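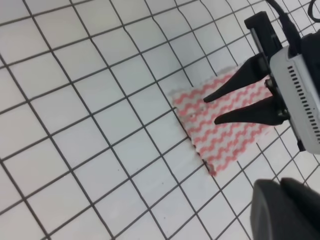

**Will the folding robots at Plitwood mean fewer jobs at Brarkport?**

Management says there will be no redundancies this year, and has made no promise for the years after that.

That is as much as we could get in writing by April 4, 2023, when this issue was put together. The rest of what follows comes from the two briefings, the notice by the clocking-in machine, and conversations with people on both shifts.

For readers at other sites, a quick recap. Plitwood washes, dries and folds for hotels, care homes and holiday lets, and the Brarkport laundry employs 57 people. The big flat sheets have gone through machines for years and few of us would want to go back to doing them by hand. The small stuff is another matter. Tea towels, napkins, face cloths and odd bits of table linen are still picked up, checked, turned the right way and folded by a person standing at a bench. The Nowakowski system is meant to take over part of that.

At the moment it is one arm with a gripper, working on small cloths one at a time. The gripper has two black fingers that taper to blunt points, and it has to get hold of a thin piece of fabric lying flat on a hard surface. Anyone who has tried to pick up a single damp napkin with cold hands will know the problem. A box has sides you can squeeze. A cloth has an edge, and if the edge is soft or a bit frayed, like the one on the pink and white zigzag cloth at the top of this item, there isn't much to take hold of.

We were told in the first briefing that this is "largely solved". We'd like to know what "largely" means. The target given to us is 2,180 small pieces a shift. We asked for the number it manages now and were told that figures taken during setting up would be misleading. Perhaps so, but the same slide that left out the present rate had a savings figure on it, so somebody must have felt able to do the sums.

**What changes at the bench**

The proposal is that five bench jobs become "cell attendant" jobs. An attendant lays out work for the robot, clears it when it stops, takes away what it has finished and pulls out anything stained or torn. The grade stays the same.

On paper that sounds lighter, and for some people it may be. Folding small items all day is hard on the thumbs and wrists, and several members have said they would be glad of a break from it. We don't want to wave that away.

But look at what is left once the folding is taken out. Checking for stains is currently done while folding, with the cloth in your hands and a few seconds to look at it on both sides. Under the plan it becomes a separate job done at the pace of the machine. Patterned cloths are the worst for this. A small dark mark on a busy print can be part of the design, a bit of fluff or something that needs to go back through the wash, and you usually find out by touching it. When we raised this, the reply was that inspection would be "looked at in phase two". There is no date for phase two.

Then there's the matter of standing about. People at the bench talk to each other, swap tasks and cover for someone who is having a bad day with their back. One attendant next to one machine can't do much of that. The risk assessment we have seen covers trapped fingers and trailing cables. It says nothing on working alone for most of a shift – we have asked for that to be added.

**What happened at Nidbridge**

Nidbridge is often mentioned as the success story, so we rang colleagues there. Their machine packs folded towels into bags, which is a different job, and it does work. There were no redundancies there either. What there has been is a run of leavers who weren't replaced, and a rota that has got tighter each time. Cover for holidays is now mostly overtime.

A promise of no redundancies wouldn't have stopped any of that. It is why we are asking for a minimum number on each shift, written down, before the machine is counted towards output.

**What we have asked for**

- The real number of pieces folded per shift, including the ones a person had to straighten or fold again
- A minimum staffing level for the finishing room
- Training time in paid hours, and a proper look at the grade for attendants
- Rotation between the cell and the bench, so the same people aren't left with it
- The stain checking sorted out before the trial is extended

So far we have a yes on the training time. Management has also offered to share output figures once the cell has done 1,300 pieces without stopping for a fault. We think we should see them before then as well, because the stoppages are the part that attendants will be dealing with.

The next meeting is at the end of April. If you've worked near the cell, please write down what you were asked to do and how often you were called away from your own bench to do it, and drop the note in the box by the canteen door. You needn't sign it.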